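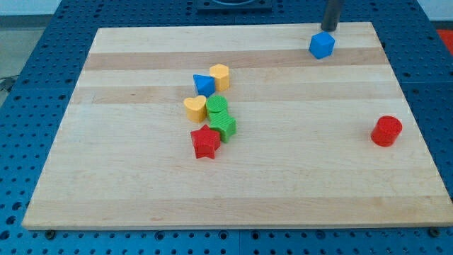 Plastic shape blocks on a pale wooden board.

Zone restart (association football)

By Lumturie Babić
2nd September
Reading time: 5 minutes

A zone restart is a method of returning the ball to play in small-sided association football in which the defending team must withdraw behind a marked line before the ball is released. It is used mainly in junior and modified formats, where it replaces or supplements the conventional goal kick. The method is most closely associated with the Bralton District League, whose written rules are the basis for most later versions.

Terminology

The term "zone restart" appears in the Bralton rules. Coaches in the district also use "drop-off", "retreat" and "build-out", the last of which is sometimes reserved for versions played on a pitch divided into thirds. The line itself is called the retreat line. A "quick release" is a restart taken before the defending team has fully withdrawn, at the choice of the goalkeeper.

Layout

The retreat line is parallel to the goal line and extends from touchline to touchline. On a two-zone pitch it coincides with the halfway line. On a three-zone pitch there are two retreat lines, each placed midway between the front of the penalty area and the halfway line. Where permanent marking is not possible, flat discs are set outside the touchlines at each end of the line. Discs are not placed on the field of play.

Procedure

When the ball passes wholly over the goal line, having last been touched by an attacker, and no goal has been scored, the referee signals the restart and raises one arm. All opponents move behind the retreat line. The goalkeeper places the ball anywhere within the penalty area and passes, throws or rolls it to a teammate. Opponents may cross the retreat line once the teammate has touched the ball, or once the ball itself has crossed the line, whichever occurs first.

The same procedure applies when the goalkeeper gathers the ball by hand in open play. In that case the referee allows a reasonable time for opponents to withdraw, and the count on the goalkeeper's possession does not begin until they have done so.

If the goalkeeper elects a quick release, opponents already inside the zone may not challenge the first receiver but may intercept any later pass. This provision differs between competitions. In the Boltero variant, described below, a quick release waives all protection.

Infringements

An opponent who crosses the retreat line early and interferes with play concedes an indirect free kick, taken from the point where the line was crossed. Early movement without interference is not penalised. Repeated early movement is dealt with by a word to the player and, at the referee's discretion, to the coach.

Under the Bralton rules a goalkeeper may not punt the ball. A punt is penalised by an indirect free kick to the opposing team from the nearest point on the retreat line. Some competitions permit the drop kick but not the punt - the distinction has been a frequent source of disputes at the older age levels.

Offside

Where offside is enforced, the retreat line replaces the halfway line for the purpose of judging position. An attacker between the halfway line and the retreat line is therefore not in an offside position. Two-zone competitions retain the ordinary halfway-line rule, as the two lines are identical.

Development

The Bralton league introduced the method as a trial at its January meeting, following complaints that junior goal kicks were being intercepted close to goal and returned as shots. The trial covered 119 matches in the two youngest divisions. Match cards recorded 502 restarts from the goalkeeper, of which 251 reached a teammate beyond the retreat line with possession kept. The rule was adopted for the following season and extended to a third division a year later.

The Ofori Cup, a preseason tournament, took up the three-zone layout soon afterward. Its organisers added the provision allowing play to resume when the ball itself crosses the line, which Bralton later incorporated.

Variants

Boltero variant. Played on a two-zone pitch with no restriction on punting. Opponents withdraw only for a restart from behind the goal line, and play continues normally when the goalkeeper gathers the ball.

Prudo variant. Used indoors. The retreat line is the centre line of the court, and the goalkeeper must release the ball by hand. A throw that crosses the centre line without touching the floor or a player is returned to the opposing team as a kick-in.

Assessment

Supporters of the method state that it gives defenders and goalkeepers more time on the ball and encourages short passing. Critics point to the delay at each restart and to the habits formed by players who have not had to receive the ball under pressure. A review of 232 match reports by the Bralton league found no consistent difference in the number of goals scored before and after adoption, although the reports were not kept in a common format and the earlier ones often omit the restart entirely.

Comments

touchline_dad: The bit about offside should say that our division still uses halfway. Caught us out twice last season.

M.K.: Is the free kick for a punt from the nearest point to the keeper or to where the ball lands? We've had it called both ways.

Reffing since forever: Nearest point to where the keeper kicked it.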